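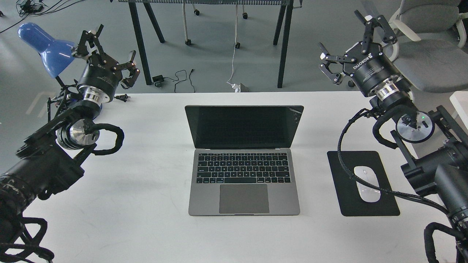
白い机の上のノートパソコンとマウス

映画の上映時間について、このところ考えている。2月に配信で観た『Skovside』は2時間を大きく超える長さだった。北欧の湖畔の町で、姉妹が父の家を片づける話である。筋はそれだけで、悪い映画ではない。ただ、後半の60分は前半で済んだことの言い直しに見えた。

同じ週に、同じ監督の短編『Kustmont』も観た。8分しかない。港の食堂で男が注文を取り消し、店を出る。台詞は3つほどで、事情の説明は一切ない。それでも男が町を離れるつもりだということは分かるし、食堂の女主人がそれを知っていることも分かる。私はこちらのほうをよく覚えている。

長い映画が嫌いなわけではない。長さが必要な題材はある。『Jadoon』の市場の場面は、あれだけ時間をかけるから商売の退屈さと緊張が両方伝わる。問題は、長編という形式に合わせて話を延ばした作品が増えたことだと思う。短編で評価された監督が長編を任されると、回想と脇役の恋愛が足され、結末の前に雨の場面が入る。もとの短編にあった省略は、たいてい最初に消える。

配信では途中で止められるから長くても構わない、という意見もある。私は逆に考えている。止められる環境で観るからこそ、止める気にさせない編集が要る。『Skovside』を私は2回止めた。どちらも、姉が車で町へ戻る場面の途中だった。再開しても話は進んでいなかった。

劇場の側にも事情はある。短い作品では料金を取りにくく、番組も組みにくい。Skukadbridgeの小さな映画館が短編を3本まとめて一回の上映にしているが、ああいう組み方がもっとあっていい。料金は長編と同じで構わない。私なら払う。

次に『Kustmont』の長編化の話が出たら、断ってほしい。あの男がどこへ行ったのか、私は知らないままでいたい。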